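Hitier 800 Workbench, six months in

Posted 10 Mar 2018

I've been putting off writing this one because every time I sat down to do it I found something else to like or whinge about, and the draft kept getting longer. So let's just get it out the door. I've had the Hitier 800 in my garage since August and I've used it most weekends, plus a fair few weeknights when the kids were in bed and I could get away with a bit of quiet sanding.

For anyone who hasn't come across it, the 800 is the middle one in the range. It's 800 mm deep, it has a pale timber top, and it comes flat-packed in two very heavy boxes. I paid $400 for mine on sale, delivered. My mate Nam-gil Pyo got his for $290 second-hand a month later and has not stopped mentioning it.

Putting it together

Allow an afternoon. The instructions say ninety minutes and I reckon that's for someone who has already built one. The legs go on easily enough, but the stretcher across the back has to be offered up while the whole thing is upside down, and if you tighten those bolts before you've squared the frame you'll be undoing them again (ask me how I know). There's a spanner in the box. Don't use it, it's rubbish! Get a proper socket set out and save your knuckles.

All the holes lined up, which I can't say for the Satetti bench I had before this one. That thing needed a drill and some bad language just to get the second leg on.

One missing washer. I rang the shop and spoke to a lovely woman called Geum-ok Cha who posted me a little bag of six, so I'm now five washers up on the deal.

The top

This is where the money's gone, I think. It's properly flat. I ran a straight edge over it on day one and again last weekend and it hasn't moved, and that's through a summer where the garage got so hot the glue bottles went runny. I gave it two coats of hardwax oil before I did anything else, and I'd tell you to do the same. Out of the box it's just got a wipe of something on it and will soak up a coffee ring in no time.

It does dent. If you're the type who bashes away with a hammer straight on the bench then you'll see every hit. I keep an offcut of MDF handy for the rough stuff and swap it out when it gets ugly.

The 800 depth was the thing I was most unsure about. My old bench was shallower and I worried I'd be leaning over like a giraffe to reach the back. In practice I leave the back third for parts and whatever's waiting on glue, and I work in the front two thirds. Suits me down to the ground.
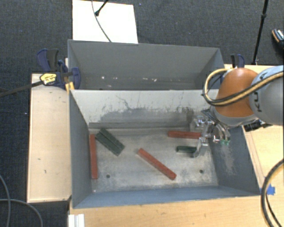
Now, wobble. Everyone asks about wobble. Planing along the length it's solid as you like. Planing across, you'll get a bit of sway, and you'll get more of it on a floor like mine that slopes towards the roller door. I put rubber feet under the front legs and that took most of it out. Uyên Khổng, who sold me the oil, reckons you should fill the bottom shelf with something heavy and leave it there forever. I've got two bags of sand and a box of old tiles on mine and she's right, the difference is huge.

The shelf itself is a bit mean. It's slats, with gaps wide enough to lose a pencil through, and it only runs about two-thirds of the depth. I cut a piece of ply to sit on top and it's been fine since, but at this price I'd have liked a solid one from the start.

The vice

Look, the vice is okay. The jaws close evenly and the handle hasn't bent. But the screw came dry as a bone and it groaned like a haunted house until I got some grease into it, and there's more slop in it than I'd like when it's wound right out. For holding a board while you take an edge off, no dramas. For anything fiddly I clamp to the top instead. You can buy the bench without the vice and if I had my time again I'd do that and put the savings towards a nicer one.

The drawer

Skip it. It's an optional extra, it hangs off two thin runners, and mine sags if there's much more in it than a tape measure and a few carpenter's pencils. Yi-an Han from my Thursday class took hers off after a fortnight and screwed a tool roll to the end of the bench, and I've since copied her.

What else is out there

I did look at the Gil, which has a thicker top and lovely joinery, but the one I wanted was $3,589 with the cupboards underneath and I'd be too scared to spill anything on it. If you're building furniture for a living, go and have a look. For toy boxes, a bookshelf and the neverending repair of outdoor chairs, the Hitier does me.

Four stars out of five. It loses one for the drawer and the slatted shelf. If you order it, check the washers before you flip it over, and book somebody with a strong back for when it needs to go the right way up.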